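# La furgoneta, la ventanilla y la denuncia

En marzo me abrieron la furgoneta en el polígono de Stasanent. Varias personas me han preguntado después cómo fue lo de la denuncia y qué pasó con el seguro, así que lo dejo escrito y me ahorro contarlo otra vez por teléfono.

La furgoneta estaba aparcada en la calle de atrás, donde la dejo casi siempre, de morro contra la valla. La cerré a las ocho de la tarde. Volví a las seis y media de la mañana y la ventanilla del copiloto estaba hecha trozos en el asiento. La puerta corredera no estaba forzada, la abrieron desde dentro. Se llevaron el taladro, la amoladora, dos maletines de llaves, una linterna y una chaqueta vieja que no vale nada. Dejaron la escalera, supongo que por el tamaño, y una caja con facturas que para mí era lo más importante.

Lo primero que hice fue lo que no hay que hacer: me senté en el asiento del conductor, abrí la guantera y toqué todo. Cuando llamé, la persona que me atendió me preguntó si había tocado algo y tuve que decirle que prácticamente todo. No me riñó. Me dijo que saliera del vehículo, que hiciera fotos desde fuera y que esperase, porque había una patrulla cerca.

Tardaron veinte minutos. Eran dos agentes. Miraron la ventanilla, miraron la puerta y uno de ellos dio una vuelta a pie hasta el final de la calle con la idea de que a veces tiran lo que no les interesa. Encontró la chaqueta en la cuneta, a unos pasos de la rotonda. Lo demás no estaba. Tomaron nota de mis datos, me preguntaron si sospechaba de alguien (de nadie) y me explicaron que aquello era una primera diligencia y que la denuncia la tenía que poner yo en la comisaría, con la lista de objetos lo más completa posible.

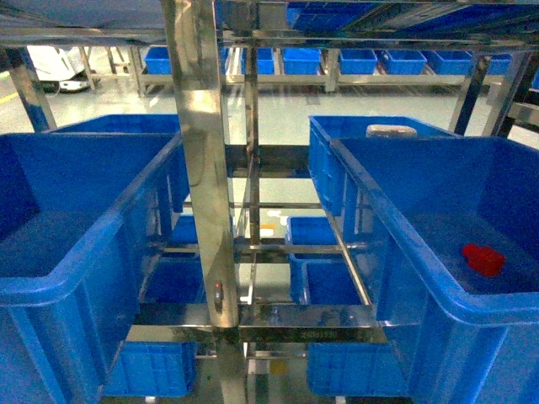 La lista es la parte que se hace larga. Uno cree que sabe lo que lleva en la furgoneta y luego resulta que no. Me senté en la cocina con una libreta y escribí lo que recordaba. Por la tarde me acordé de dos cosas más, y a los tres días de otra. De los números de serie solo tenía uno, el del taladro, y de casualidad: había guardado la garantía en un cajón con los manuales de los electrodomésticos. De la amoladora tenía el ticket, pero estaba tan borrado que no se leía más que el total.

En comisaría estuve una hora y cuarto, de la cual casi toda fue esperar. El agente que me tomó la denuncia escribía rápido y preguntaba cosas concretas: a qué hora cerré, a qué hora llegué, si hay farola, si la farola funciona, si hay cámaras en las naves de al lado. Le dije que en la nave de Gonivico hay una que apunta a la puerta de carga y que quizá coge un trozo de acera. Lo apuntó. Me dijo también que no fuera yo a pedir la grabación, que la pedían ellos.

Pasé igualmente por Gonivico, pero solo para avisarles de lo que había pasado y para decirles que seguramente les llamarían. Fueron amables. La chica de la oficina me contó que a ellos les habían roto un candado en invierno y que no lo denunciaron por no perder la mañana. Eso lo he oído luego más veces. En la calle de atrás, preguntando puerta por puerta, salieron otros tres casos en un año y solo uno estaba denunciado. Después nos quejamos de que no pasa la patrulla — y la verdad es que sobre el papel en nuestra calle no había ocurrido casi nada.

Cuando me dieron la copia la leí entera antes de firmar, y menos mal. Ponía ventanilla del conductor en lugar de la del copiloto. Lo corrigieron en el momento sin ningún problema. Si me doy cuenta en casa, habría tenido que volver, y encima el seguro habría visto una factura de un cristal que no coincidía con la denuncia.

## El seguro

La furgoneta la tengo con Clultau. Llamé el mismo día y me dieron un número de siniestro que acaba en 723, lo digo porque lo he repetido tantas veces que me lo sé mejor que mi matrícula. El cristal lo cubrían entero. Las herramientas, hasta un máximo de 1000 euros y con una franquicia de 200, siempre que fueran dentro del vehículo cerrado y que hubiera señales de fuerza. Había trozos de cristal hasta debajo de la alfombrilla, o sea que por ahí no hubo discusión.

Donde sí la hubo fue en el valor. Me pidieron facturas y yo tenía dos y media. Para los maletines de llaves mandé una foto en la que se me ve trabajando y se ven ellos detrás, abiertos. Me la aceptaron para uno de los dos. El otro era igual, de la misma tienda, pero en la foto no salía y no hubo manera. También aplican una depreciación por antigüedad que viene explicada en las condiciones, en una tabla que yo no había mirado nunca.

El cristal me lo cambiaron en El Fassi, que es el taller que me pilla más cerca. Estuve dos días con un plástico y cinta de embalar. Al quitar el panel de la puerta salieron cristales suficientes para llenar un bote, y todavía hoy, si doy un portazo, se oye alguno. En el taller me recomendaron guardar una foto del daño con la matrícula visible, cosa que yo no había hecho: tenía muchas fotos de la ventanilla y ninguna en la que se supiera de qué coche era.
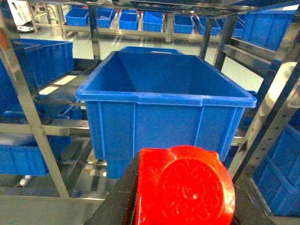
¿Se puede añadir algo a la denuncia si te acuerdas más tarde de que faltaba otra cosa?

En mi caso bastó con volver a la misma comisaría con la copia y el DNI y hacer una ampliación. Queda unida a la primera con el mismo número de diligencias. Yo añadí la linterna y un juego de brocas, y después mandé la ampliación a Clultau por correo. Las brocas no las pagaron, por falta de factura, pero constan.

Tardé poco en hacerla, bastante menos que la primera vez. Fui a las tres de la tarde y no había nadie delante de mí. Me atendió una agente distinta, que buscó el expediente, me leyó lo que había y me preguntó qué quería añadir.

## Lo del taladro

A las cinco semanas me llamaron. En un registro por otro asunto había aparecido material de varios robos, entre él un taladro cuyo número de serie coincidía con el mío. Tuve que ir a reconocerlo. Estaba en una sala con una mesa larga y más herramientas, cada una con su etiqueta. El taladro era el mío, sin batería. Busqué la amoladora y había dos del mismo modelo, pero sin número de serie yo no podía asegurar que alguna fuera la mía, y así lo dije. Me pareció que lo correcto era eso, aunque volví a casa dándole vueltas.

El taladro no me lo llevé ese día. Hace falta que el juzgado autorice la entrega y eso lleva su tiempo. Me lo devolvieron en junio. Como Clultau ya me lo había pagado, les llamé para comunicarlo y me hicieron devolver la parte correspondiente, que con la depreciación fueron 70 euros. Hice la transferencia y me mandaron un justificante. Una batería nueva me costó más que eso, pero esa es otra cuenta.

De los que lo hicieron no sé nada. Me dijeron que me avisarían si tenía que declarar y de momento no me ha llegado ninguna citación. De la cámara de Gonivico tampoco he sabido si sirvió. Pregunté una vez y me contestaron que no podían darme detalles.

## Lo que he cambiado

Tengo una hoja de cálculo con las herramientas, el número de serie, la fecha de compra y una foto de cada factura. Las facturas en papel térmico las fotografío el día que las recibo — la del total solitario me enseñó bastante. La hoja está en el ordenador de casa y en el móvil.

Por la noche subo al piso lo que tiene motor. Es pesado, son dos viajes y el ascensor es pequeño, pero ya lo hago sin pensar. El resto se queda abajo. He aparcado alguna vez en la avenida, que está más iluminada, aunque a partir de las siete no hay sitio y acabo otra vez en la calle de atrás, de lado, con la puerta corredera pegada a la valla para que no se pueda abrir del todo.

También hablamos con el ayuntamiento por lo de la farola, que llevaba meses apagada. Presentamos un escrito firmado por los de cinco naves, con las denuncias que había. La arreglaron en septiembre. Luego se fundió la de al lado y hemos presentado otro.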